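Home | Issues | Methods | Results | Subscribe

4 min read

Fuse sorting, with an asterisk

Flamholm's new write-up on two-arm fuse handling is making the rounds, and the headline number is good. One policy, trained on 3000 demonstrations, seats blade fuses in a slotted block held by the other arm. No fixture, no hand-coded insertion step. The authors call it a general method for small-part assembly. I would wait before using that word. 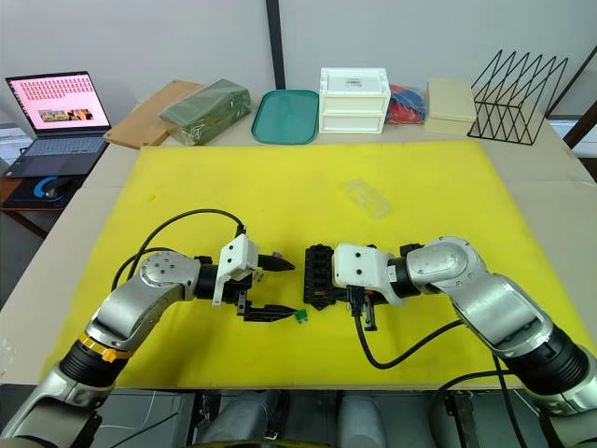 What they did

The method, named Husar, trains both arms together and adds a second loss on the wrist views, so the policy has to predict where a part will sit in the fingers before it closes them. The older Orkmont baseline works from the head view alone. On the group's own test, Husar finishes 33 of 40 trials and Orkmont finishes 28.

That is a gap of five trials. With a sample this size I can't rule out luck, and the paper gives no error bars. It also changes two things at once: Husar gets the new loss and the wrist cameras, Orkmont gets neither. Give Orkmont the same cameras and we might learn something. The appendix promises that run "in a later version."

The mat bothers me too. Every trial uses the same plain yellow surface, and a colored fuse on yellow is a kind problem for a camera. The clear one is harder, and I'd like to see its score alone. The paper lumps all the colors together.
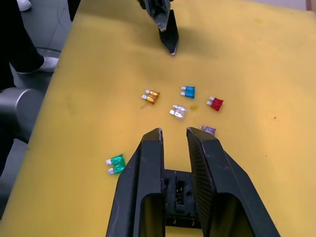
Wrist view with six loose fuses, the violet one partly hidden by a finger.

I do think the wrist loss is worth trying. A part that slips behind a fingertip is a real headache, and the idea is cheap to add to an existing setup. The team at Vusmont has said it will repeat the test on a bare metal bench in November. Until then, file this under promising.

Comments (3)

gripfail: Does a fuse that goes in crooked count as a finish? I read the section twice and couldn't find it.

mlow: Bit harsh. Five trials is still five trials, and the baseline code is public if you want to run it with wrist cameras.

tuesdaybench: We tried something close to this loss on connectors and it helped with the grasp but did nothing for the insertion. Would love to see those split out.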